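Organizador de cartões Plirndale

Andava há meses à procura de um sítio decente para os cartões de mesa e de notas, e este resolveu-me a secretária! É um organizador de encaixe, com compartimentos em degraus e painéis que se unem por ranhuras (o recorte no topo lembra as ameias de um castelo).
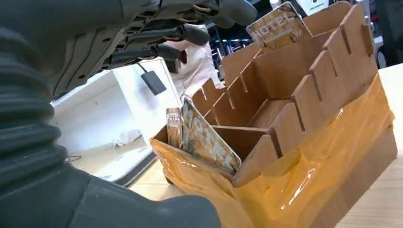

A fila de trás é a mais alta e segura bem os cartões de pé; a da frente fica aberta e é onde guardo os que uso todos os dias. Monta-se sem cola, em 3 passos, e leva até 800 cartões de gramagem normal.

Cartões

Servem os formatos pequenos e retangulares, lisos ou impressos. Os de tom creme ficam lindos ao lado do castanho-claro dos painéis, e o texto miúdo lê-se melhor com o cartão na mão.

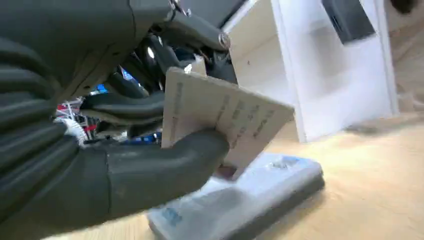

Agata Monti
Responsável de papelaria, Wosance

Existem 2 tamanhos. O maior leva 1000 cartões e precisa de uma prateleira funda, por isso meçam antes de encomendar. Para limpar, pano seco e mais nada. Se o transportarem, tirem primeiro os cartões e embrulhem-no em película. 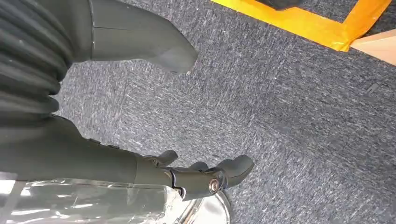
Envio e trocas

Sai do armazém dobrado, em embalagem plana. As trocas fazem-se até ao fim de maio, com os painéis por montar.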